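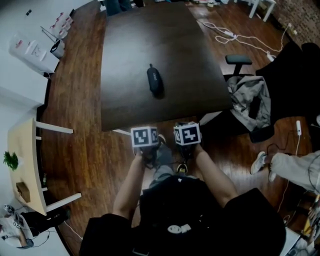 4. Getting the table and the cubes ready

This section covers the seated set-up for the Clillska cube set. Read section 3 first if the marker files have not been loaded yet.

4.1 Before you start

You need two cubes, the zippered pouch, a table and a chair without wheels if you have one. A dark matte tabletop gives the best contrast with the white cubes. Glass and high-gloss tops should be covered with a plain cloth.

1. Clear the part of the table nearest your chair. The pouch can stay on the table as long as it is out of reach of your elbows.
2. Move jackets, bags and loose cables away from the chair legs.
3. Push power strips back to the wall and run any cable behind the table.
4. Turn on the room lights and wait 2 minutes before calibrating.

Caution: Do not run cables across the space between the chair and the table. Tape down any cable that has to cross a walkway.

4.2 Holding the cubes

1. Sit facing the long or short side of the table, with both feet on the floor.
2. Take one cube in each hand. Grip it by the edges or from below and keep your fingertips off the black part of the pattern.
3. Check that the two faces turned toward you carry different patterns. If they match, turn one cube until they do not.
4. Bring the cubes close together in front of the table edge, at a height where you can look down at both without bending your neck.
5. Hold still until the Illel program shows both face numbers, then put the cubes down 30 cm apart.

Note: The cubes do not have a left and a right. Either cube can go in either hand, but do not swap them once the face numbers have come up.

Note: If only one number appears, tilt that cube slightly away from the nearest lamp. Glare on a pattern is the usual cause – a thumb over the corner is the next thing to check.

4.3 Cleaning and storage

Wipe the faces with a dry cloth. For fingerprints, use a cloth dampened with water and let the cube dry before it goes back in the pouch. Alcohol lifts the print.

Close the zipper fully and keep the pouch out of direct sun. Replace a cube if a pattern is scratched through or a corner has peeled. Spare faces are sold in sheets under part number 53 and must be applied in the order shown in section 7.

Caution: Do not trim the white border around a pattern. A face without its full border will not be read.

Revised 2021-08-25, Anselmo Quispe. Replaces the February version, which gave the wrong distance in 4.2 step 5.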